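How Does a Grown-Up Go Shopping for a Robot?

Have you ever saved up for something big? Maybe it was a bike, or a skateboard, or a fish tank. You probably started with the price on the tag, and then you found out that the bike needs a helmet and a lock, and the fish tank needs gravel and a pump and a little net and, well, fish! Buying a robot for a workshop is a lot like that, only with more zeros and a great deal more paperwork.

Let's follow along with a workshop called Bultico. The people at Bultico work with old computers. They open them up, take out the parts that can still be used, and send the rest to be recycled. It is careful work, and there is always another computer waiting, so they would like a robot arm to help with some of it. How do they decide what to buy?

Start with the job

The very first thing on the list isn't a robot at all. It's a question: what do we want it to do?

"Take apart computers" sounds like one job, but it is really a whole pile of little jobs. There are screws to undo. There are long thin memory sticks that sit in slots. There is the processor, a flat square part that does the computer's thinking, and it lies in a metal frame called a socket. Underneath the processor are lots of tiny metal contacts, finer than the bristles on your toothbrush, and if one gets bent the whole board might be spoiled.

So the Bultico team writes down each little job, and next to it they write how big the part is, how heavy it is, and how gently it must be held. A processor weighs very little, which means they don't need a giant arm like the ones that lift car doors. They need a smaller arm with a steady hand. A smaller arm usually costs less, too, and that cheers everybody up.

The arm is only part of it

When you picture a robot arm you probably picture all of it, right down to the fingers. But arms are very often sold without any hand! The hand is called a gripper, and you choose it separately, a bit like choosing the tip for a cake-decorating bag. Some grippers have soft cups that suck onto things. Some have two fingers that pinch.

Then come the cameras. A camera on the robot's wrist gets a close look at whatever the fingers are doing, and a camera standing off to the side gets the big view, with the arm and the computer together. They are useful for different things, so a workshop may well want both kinds in its budget. (A budget is just a plan for your money, written down before you spend it.)

After that there is the table, which has to be good and solid, and there are holders for parts, and cables, and tools. Some holders can be made on a 3D printer, and a printed piece is easy to change if you find you've made the slot a tiny bit too narrow - everyone does that at least once.

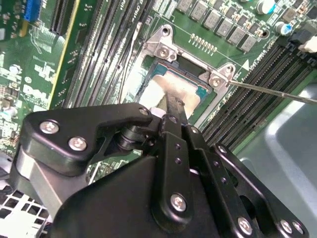
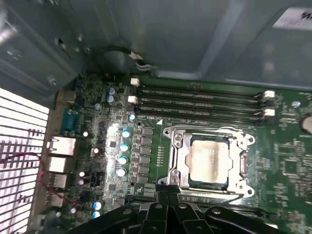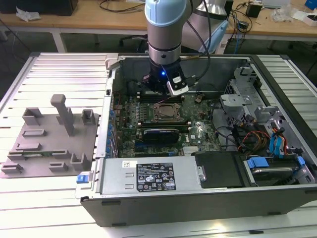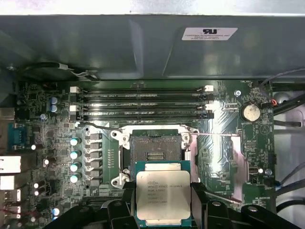 Shiuli Begum wrote to tell us that her advice is to buy the gripper last. Her own group fell in love with a gripper in a catalog, she said, and ordered it before they had measured a single part, and then the fingers were too wide for the space they had to reach into. "We still have it," she wrote. "It makes a very expensive paperweight, and we learned to use a ruler."

That is a good tip, and you can use it yourself. Before you buy a bookshelf, measure the wall. Before you buy a gripper, measure the part, and measure the space around the part as well, because fingers need somewhere to go.

Two prices that aren't the same

Now for some arithmetic. Bultico looks at two grippers.

The Turkari gripper costs $2,220. In the box you get the gripper, the cable, and the metal ring that joins it to the arm.

The Clivemow gripper costs $2,000. It looks like the easy winner, doesn't it? But when you read the small print at the bottom of the page, you see that the joining ring is sold separately, for $172.

Get a pencil and add those together. $2,000 and $172 makes $2,172. The Clivemow is still the cheaper one, but the difference has shrunk from a big gap to a rather small one, and now the team has to think about other things. Which one can open wide enough? Which one can be repaired if a finger breaks? Which one comes with instructions that make sense?

Grown-ups call this comparing the total cost. It means you add up everything you'd have to pay before the thing can do its job, and only then do you look at which number is smaller.

The costs that come later

Some costs don't show up on the day you buy. Fingertips wear down, the way the soles of your sneakers do. Cables bend back and forth all day and have to be replaced. Somebody has to learn how to run the robot, and learning takes time, and in a workshop people are paid for their time.

Planning for breaks and bumps is sensible too. Bultico decides to buy spare fingertips right away, and to keep a little money in the plan that isn't for anything in particular. That bit of money is for surprises. You might do the same on a family vacation, when someone always wants an ice cream that wasn't on the list.

Try before you buy

A workshop can often ask to borrow or rent a robot before paying for one. Bultico asks a shop called Aguiar if they can have an arm for a short trial in August. They plan to practice on computers that are already too broken to save, so that a slip won't matter very much.

During the trial they'll keep a notebook. What went well? What was slow? Which jobs would be better left to a person's hands? A robot that is good at picking up processors might be hopeless with a tangled bundle of wires, and it's much nicer to find that out while the robot is still on loan.

Make a robot budget of your own

Pick a small job around your home or classroom, such as sorting crayons or putting the lids back on markers. Write down each step. Measure the things your robot would have to hold. Then draw your robot and make a list beside it of everything it would need: an arm, a gripper, a camera, a table, something to put the finished crayons in. Guess a price for each one and add them up. Leave a line at the bottom for surprises, and ask a grown-up what they would put on it.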